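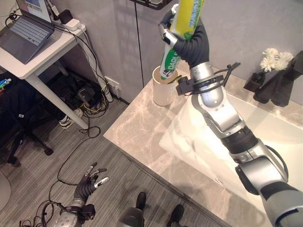
Toothpaste and the white cup, back by the wall.

February, gone ten at night, and I've finally done the bathroom at Skallow! Well, the counter. I've been putting it off since we got back, and every morning I've moved the same bottles from one side of the basin to the other and told myself it would do. So tonight it all came off, I wiped down the marble (beige hides everything, I'd forgotten how grubby it gets near the tap) and only the things I like went back. The fake white flowers stay in their little dark vase. Aranka Farkas says they look like a dentist's, but I love them, all fluffy, and they never need watering.

The toothpaste lives in the cup now, cap end down, so the last bit slides to the bottom where I can get at it. It's the yellow Darli one. I used to lay it flat by the basin and it left a minty smear that set like cement.

Still need a new bath mat and a hook for my dressing gown. Nearly 6 weeks I've been saying that. Bed now, my feet are freezing.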